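Crease recovery

Crease recovery is the ability of a textile to return toward a flat state after it has been folded or compressed. It depends on fiber type, yarn twist, fabric construction, finish, and the moisture content of the material when it is deformed. The property is distinct from drape, which concerns how a fabric hangs under its own weight.

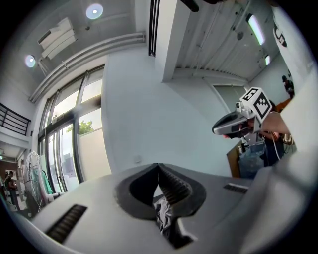

Cellulosic fibers such as cotton and linen crease readily. When the fiber bends, hydrogen bonds between neighboring polymer chains break and re-form in new positions, which holds the fold in place. A crumpled piece of dark gray fabric, pinched between ribbed grip pads, is under compression at the point of contact, and folds formed under such pressure are generally sharper than those formed by loose handling. Wool and polyester recover more completely, wool through the crimp and elasticity of the fiber and polyester through its low moisture uptake.

Measurement

In the usual laboratory method, a small rectangular specimen is folded, loaded for a fixed time, and released. The angle between the two limbs is read after a rest period. Warp and weft directions are tested separately, and the results are often added together.
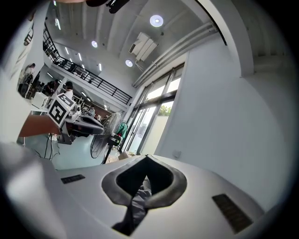 Specimens are conditioned in a standard atmosphere before testing, as humidity has a marked effect on the angle recorded. Face and back of the cloth may also give different values.

Finishing

Resin finishes cross-link the cellulose chains and limit their movement. Tensile strength and abrasion resistance usually fall as a result. Mengal and Van Beek (2000) proposed a two-stage cure to reduce this loss in light shirting.

See also: Drape; Durable press; Fabric hand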